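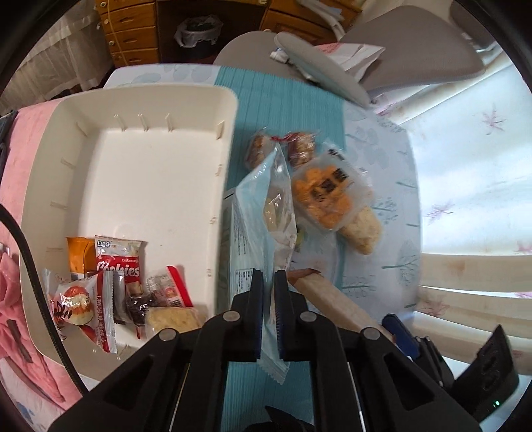 Open day at the Sulamus snack depot

November 5, 2019

I have paid to get into castles with less of a queue. The Sulamus open day costs nothing, starts at 10, and consists of other people's biscuits, so by the time the 136 bus had dropped me at the gate the line was already past the bike racks.

Sulamus imports snacks and packs them into mixed boxes for offices, the sort that turn up in a kitchen on Monday and contain only the rice crackers by Wednesday. They claim to send out 2,000 a week before Christmas. I can believe it, as my own office seems to eat most of them.

The warehouse part is shelving, and a lot of it. Aisle signs go up to 811, a numbering system our guide could not explain and had clearly stopped trying to. Far better is the sorting room, where the tables have been given leafy printed cloths, like a church fete with barcodes. The packets go in big cream plastic bins with rounded corners. One had a packet of LIPO Cream egg Cookies in it, along with a wrapped round bun with an orange and cream filling on the label, and most of the bin floor still to fill. I looked at those cookies for longer than was dignified.

You get to pack a box yourself. Flat things first, buns last, and no hiding three of the same under a cracker (they check). Mine rattled.

Lunch was from the Đorđević van by the loading bay: good bean soup, bread like a doorstop. The shop shuts at three and takes cards, grudgingly. They do it all again in March.

Comments

Sketico: We went last year and the bus was late then too. Were there any of the sesame ones?

Alby: Sat next to a bun in the car all the way home. It did not survive the ring road.

Sketico: Never mind, found the sesame ones at the back of our cupboard.

Contact | Copyright 2019 | Back to top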